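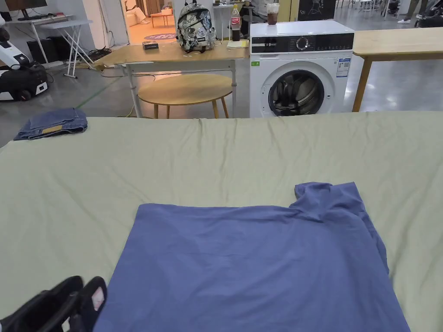 4.2 Preparing the Load
Sort all items by color and by care label before starting the Endard washer. Empty every pocket and close all zippers. Garments with a collar, such as the blue shirt, should be spread flat on a clean cloth and checked for stains before washing.

1. Place the items in the drum one at a time. Do not exceed 37 shirts per week in shared units.
2. Add detergent to the main compartment.
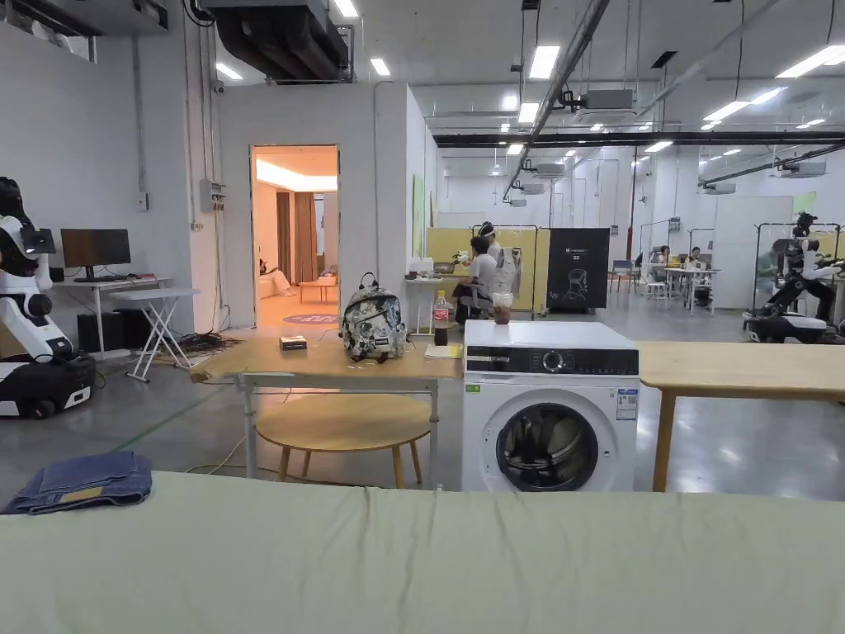
3. Close the door firmly until it clicks.
4. Select the program — 50 minutes for everyday cottons, 21 for lightly worn items.

Caution: Do not force the door during a cycle. If code 962 appears, refer to Section 7.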